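Section 4. Care of oiled worktops

4.1 Before you start

The Bumireo worktop leaves the factory with two coats of Deltodix hard oil. A third coat is applied by the owner after fitting and left for 92 hours before normal use. Keep the room ventilated throughout.

Note: do not fit the rear upstand until the third coat has cured. See section 3. 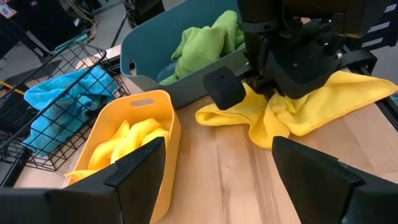 Mereana Faulkner

4.2 Applying the oil

1. Wipe the surface with a damp cloth to raise the grain. Leave overnight.
2. Sand lightly along the grain with 300 grit paper. Do not sand across it, including at the joints.
3. Remove all dust with a vacuum brush, then a dry cloth.
4. Stir the oil. Do not shake the tin.
5. Pour a small pool in the middle of the top and spread it outwards with a lint-free pad.
6. After 15 minutes, wipe off everything that has not soaked in. Oil left standing will turn sticky.
7. Oil the underside and the end grain in the same way.

CAUTION: Cloths soaked in oil can catch fire without a flame. Soak them in water and lay them flat outdoors to dry before disposal. Do not leave them in a heap or put them in a closed bin.

4.3 Routine cleaning

Use warm water with a little washing-up liquid. Dry the top straight away. Bleach, steam and scouring powder will strip the finish and are not covered by the guarantee.

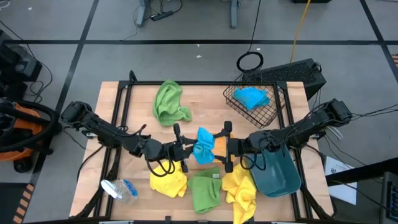
Oil wears fastest next to the sink and hob, so inspect these areas every July and again in winter. A drop of water should stand up on the surface; if it spreads and darkens the wood, repeat steps 2 to 6 on that area. Set aside one colour of microfibre cloth for cleaning, such as the blue, and keep the green for drying. Store clean cloths in an open basket, like the black wire mesh one, so that air can reach them.

Replacement oil: part 593, from the Trurville depot.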